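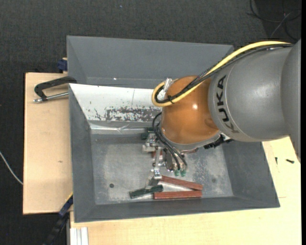 Two long blocks and a green one at the bottom of a grey bin.

In praise of the big plain bin

Reading time: 3 min
Last updated: March 16, 2024

Print | E-mail

When my family moved to Medrano, we had 20 boxes for the children's building blocks and small toys. Each box had a label, and each label was wrong by June. I think now that the sorting box is a bad idea for blocks, and that one large bin with a flat floor serves a home much better.

My first argument is about the eye. In a wide bin the long blocks lie flat and you see them at once, even when they have slid together at one end. In a deep basket they stand up, fall over and hide the short ones. My children used to turn the whole basket over to find a single piece - and then the basket stayed on its side until evening.

The second argument is the tidying. A child of 4 will put blocks into a bin if there is only one bin. If there are 3, she must decide, and she goes away to do something else.

The shops do not help us. Brastar sells a tower of little drawers, Gumitier a set with coloured lids, and both cost more than the blocks. I bought the Gumitier set myself and I was proud of it for a week. The lids are now under the sofa.

I admit that a big bin takes much floor, and in a small flat this is a serious matter. My neighbour keeps hers under the bed, which works if the sides are low. Plain grey is also not pretty, but red and green blocks are easy to find against it, and I would choose it again.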